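Zevthorpe releases June quarter wage and hours figures for Jaslow region

Private sector pay in Jaslow rose faster than hours worked; new breakdown covers clerical and administrative jobs

JASLOW – Zevthorpe, the labour market data publisher, has released its June quarter Wage and Hours Bulletin for the Jaslow region. The bulletin reports gross pay, ordinary hours and overtime for employees of private businesses, and for the first time separates clerical and administrative jobs from other office work.

The results are drawn from a fixed panel of 1000 employers. Each reports total gross pay, headcount and paid hours for the last full pay period of the quarter. Businesses with fewer than 11 employees are outside the scope of the panel, as are sole traders and households that employ domestic staff.

Average hourly pay in the region was 2 per cent higher than in the previous quarter before seasonal adjustment. The increase was spread unevenly. Wholesale trade and transport recorded the strongest growth, while pay in accommodation and food services was flat. Manufacturing pay rose, but a large part of the rise came from overtime, which is paid at penalty rates and tends to fall back in the following quarter. With overtime excluded, manufacturing was close to the regional average.

Total paid hours rose more slowly than pay. Employers in retail and personal services reported shorter average weeks for part-time staff, offset by longer weeks in construction and warehousing. Headcount was little changed in most industries. The bulletin notes that a change in hours without a change in headcount is common in the June quarter, when annual leave balances are run down before the end of the financial year.

Treatment of bonuses

Annual and performance bonuses are shown separately from regular pay. In earlier editions, bonuses paid within the reference period were included in the headline measure and flagged in a footnote. The practice produced sharp movements in finance and professional services that were unrelated to base rates. Under the revised treatment, the headline measure covers base pay, shift loadings and regular allowances. A second series adds overtime, and a third adds all bonuses and commissions.

Back-series on the revised basis are available for the previous 16 quarters. Users comparing the new headline measure with figures published in earlier bulletins should use the revised back-series throughout. The two measures should not be joined at any point.

Regional comparison

The bulletin includes a comparison with Cuesta, where the same questionnaire is used. Hourly pay in Cuesta remains above the Jaslow level, although the gap narrowed over the quarter. The difference is largely one of industry mix. Cuesta has a higher share of employment in finance and business services and a lower share in retail. When Cuesta pay is reweighted to the Jaslow industry mix, more than half of the gap is removed.

Clerical and administrative jobs
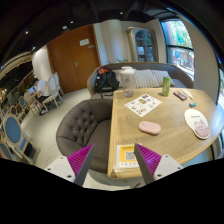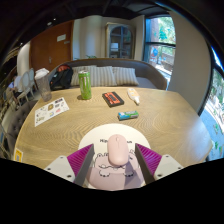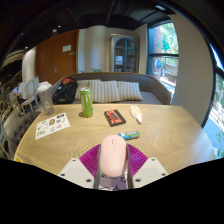

Clerical and administrative jobs were previously grouped with professional and technical staff under a single office heading, and the two groups have moved apart. Pay for professional and technical staff grew in line with the regional average. Pay for clerical staff grew more slowly, with the weakest results in data entry and invoice processing. Assignment to the new group follows the main duty of the job as reported by the employer, and the equipment used has no bearing on it. A computer mouse like the pale pink one is as likely to be in the hands of an engineer as a payroll clerk, and a question on computer use asked in an earlier pilot was dropped because it failed to distinguish between the two groups. Jobs with mixed duties are assigned to the group that accounts for the larger share of paid hours.

Average weekly hours for clerical staff were lower than for any other office group. Part-time work accounts for most of the difference. Full-time clerical employees worked close to the same ordinary hours as full-time professional staff but recorded much less paid overtime.

Revisions and data quality

Figures for the March quarter have been revised to include late returns. The revision lowered hourly pay in transport and left other industries unchanged at the level of detail published. June quarter figures are preliminary and will be revised once, in the next bulletin.

Missing returns are imputed from the employer's previous return and the movement reported by similar businesses in the same industry. Imputed values are marked in the detailed tables. Cells with too few responding employers are suppressed to protect confidentiality, and for this reason no separate clerical figures are shown for mining or utilities.

Real wage estimates are not included in this release. They are calculated with the Estis regional price series, which is compiled on a later timetable, and will be issued as a supplement to the bulletin.

Availability

The bulletin, detailed tables and methodology notes are available to subscribers through the Zevthorpe data portal. Summary tables can be viewed without a subscription. Files are supplied in spreadsheet and comma-separated formats, and column headings match those of the previous edition except where the bonus treatment has changed. A concordance between the old and new office groups is provided with the methodology notes.

About Zevthorpe

Zevthorpe compiles and publishes regional data on wages, hours and labour costs. Its bulletins are used by employers, industry bodies and local governments in pay planning and contract indexation.

Media and data enquiries: Zevthorpe Publications Desk, Jaslow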